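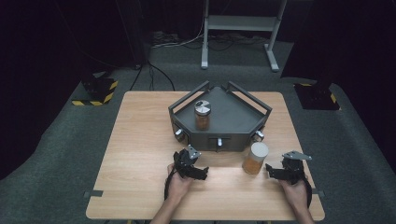 Arnel Saludo wrote in to ask whether we'd given up on Lurnton after the slow second episode, and said he nearly had himself, until his sister made him sit through the third. Well, Arnel, we haven't, and your sister has good taste! I was a little worried too (there was an awful lot of walking along that harbor wall and very little talking), but the show seems to have found its feet, and I've been looking forward to telling you what's coming.

The fourth episode is called "Low Water" and it airs 8/2/25 at 9 p.m. It picks up the morning after the ferry came back to Lurnton with no crew on board. Inspector Kravets is still supposed to be on leave, which as usual means she is at her desk before everyone else, and this time she gets a call from the mainland asking her to hand the whole case over. I won't spoil what she says, but I did laugh out loud. Meanwhile young Pallby goes looking through the old parish records and finds a name that ought to have been crossed out years ago. If you remember the business with the lighthouse keeper back in the first episode, keep it in mind, and maybe watch that one again if you have the evening free.

Those of you who have been with us since the Korville days will know how fond I am of a good long mystery that takes its time, and I do think this one is getting close to that. Korville had the better music, I'll say that much, and I still miss the opening titles. But the people in Lurnton feel like people you might meet in line at the post office, and I can forgive a lot of harbor wall for that.

We had 258 of you vote in the July poll on who was driving the truck. Most picked the doctor. I picked the doctor as well, and after seeing the preview I'm not nearly so sure of myself, so feel free to write in and change your vote. I'll print as many of your theories as I have room for next time, Arnel's sister's included if she'd like to send them.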